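Surko's free laundry-folding night drew 268 people to the Plullasmont community hall on Friday, which is 266 more than came in March.

Organizer Neusa Paiva credits the new rule that everyone brings their own pile. "In March we supplied the towels," she said. "People felt no loyalty to them."

Tadhg Mac Mathúna won the shirt round and was seen refolding his own jacket afterward.

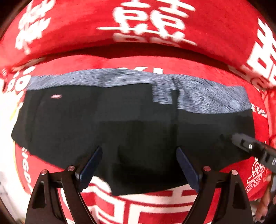 Waistbands remain the sore point. Paiva teaches flattening them before anything else, then folding toward them, and half the hall did it backward. Dark clothes are easier to judge on a loud cloth, she says, and a black garment with a heathered gray waistband does show every wrinkle against red fabric printed with white Chinese characters. The next session covers fitted sheets - bring a friend and low expectations.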